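Where the cloth ends

2018-10-13

I promised Dimas Setiawan I would write this up before I forgot how it went, and since I have already forgotten half of it (the coffee has not helped), you are getting the long version with all the side roads left in.

Loverent is our little labeling and segmentation tool. It takes a recording of somebody handling laundry with a pair of hand-held grippers and cuts it into steps: reach, grasp, lift, fold, place. The planner we call Butis learns from those steps, so if the cuts fall in silly places, Butis learns silly things. For most of October it has been learning that a fold ends well before the fold ends.
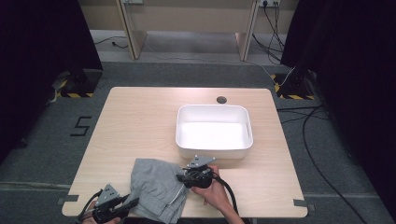 4 min read

The trouble was gray cloth on a pale table. Our mask came from a color threshold I wrote in a hurry last year, and it was perfectly happy with dark shirts. Give it light gray fabric in a soft heap and it would lose a hem, find it again, and decide that a brand new object had arrived. Drawstrings were worse! A thin white string got its own label, its own track, and once its own grasp plan.

Dimas suggested I stop fussing with the threshold and look at the grippers instead. We already log the jaw opening and the pose of each hand, and those numbers are very clean. So now a step can only start or end near a change in jaw opening, and the mask just gets a vote on which object was involved. I also made it hold on to a lost piece for 40 frames before giving up on it — a lazy fix, I know, but it works nicely.

I reran the 101 recordings in the Harahap set overnight. Only 2 came back with a cut I would call wrong, and both were places where the left and right jaws closed at nearly the same moment. I have a half-written patch for that.

Next is the white basin, which the depth filter still likes to flatten into the tabletop. Dimas thinks the rim will be enough to fit a box to. I want to try the viewer in Skurketti first, so I can at least see which points we are throwing away.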